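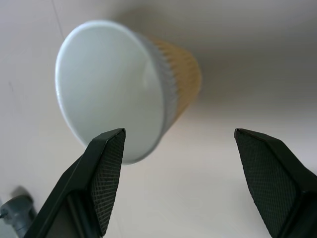 Trenlow Robotics Club - your questions, answered by me

Do I need to know how to code?

No! I joined knowing zero, and I'm the one writing this page. You'll pick up the basics in your first month or so, mostly by sitting next to someone and asking why they typed that.

What are you all working on right now?

Cups. Paper ones, with two arms and a holder in the middle of the table. The job for the Ferrand meet is to get a cup standing in the holder, and it sounds easy until you try it with a cup that's lying down. Cups roll, they squash, the sleeves slide (I have strong feelings about sleeves now).

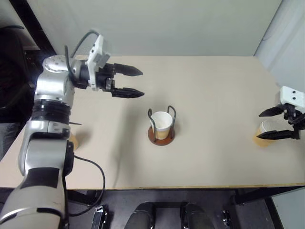 The arms take turns, by the way. We tried having both go for the holder at once back in June and I'd like to never hear that noise again. So now one arm waits with its fingers open until the other is clear.

How do I get to drive?

Do the safety talk with Aitana Urquijo, then sign up on the sheet by the door. Slots are 27 minutes - long enough to get good at it, short enough that your hands don't cramp.

Can I bring my own cups?

Please do. Any size a coffee shop would hand you is fine, just no lids. Clean ones only, we learned that too.

What's Lekix?

It's our name for the program that logs every try. You press start, do your run, press stop, and type in how it went. Be truthful! We have 511 runs saved, and the bad ones are really useful to whoever is fixing the grip settings.

Is there an age limit?

You have to be in grade 7 or up. Younger brothers and sisters can watch from behind the tape.

When's the next sign-up day?

7/8/18, in the usual room. Wear closed shoes and tie back long hair.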